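Ticket 1007 – Galton replay: head and gripper streams drift apart
Reported by: Nhyira Dramani
Component: time sync
Status: open

Replay starts aligned. By the end of a long episode the gripper stream lags the head stream by 300 ms, so the policy trains on the wrong finger width.

Tried so far:
- restarted the sync service – no change
- dropped the head stream to 60 Hz – same lag
- replayed on the Toledo build – lag gone

Looks like the buffer change merged Friday. Reverting it on Brenside next.
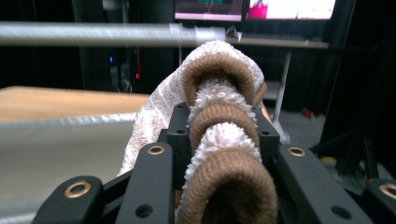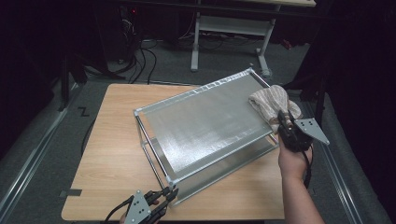

Gripper view first, head view second. Cloth handling, same station.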